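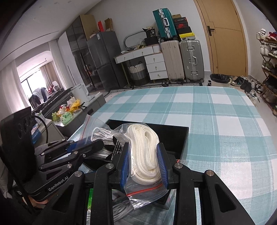
4.2 Bagging and boxing spare laces

Spare laces are stored one bundle to a bag, in clear zip bags, and the bags are then laid in the open storage box. Sort by colour before bagging. A checked or plain tablecloth gives a softer surface than bare wood and stops the bags sliding. White laces and grey laces go in separate bags, and the red zip strip on each bag marks the end that opens. Keep the black box open and within reach behind the work, as shown, until all bundles are bagged.

The steps below apply to the Flovik flat lace and the Titby round lace. For the Istia waxed lace, see section 4.5.

1. Lay the laces side by side and match the tips at one end.

2. Fold the laces in half, then in half again. Do not knot them.

3. Coil the folded length into a bundle that fits the bag with 25 mm to spare below the zip.

4. Slide the bundle into the bag, folded end first.

5. Press the air out with the flat of the hand, working from the closed end towards the zip.

6. Close the zip from one side to the other. Run a finger along it a second time to check for gaps.

7. Place the bag in the box with the zip facing up. Stack bags no more than 3 deep.

Note: A thick bundle can hold the zip open at the middle. Take the laces out and coil them again – pressing harder on the zip will split the strip.

Note: The box holds up to 400 g of bagged laces. Heavier loads bow the sides and the lid will not seat.

CAUTION: Do not bag damp laces. Washed laces must be dried flat overnight before step 1. Moisture sealed in the bag will mark white cotton.

CAUTION: Keep empty bags away from babies and small children.

4.3 Packing the box in a suitcase

Fit the lid and place the box flat in the lower half of the case, against the hinge side. Fill the space around it with soft items. If the case will travel upright on its wheels, put the box at the wheel end – this keeps the bags from shifting under the lid.

Replacement bags are listed under Yang in the parts table, section 7.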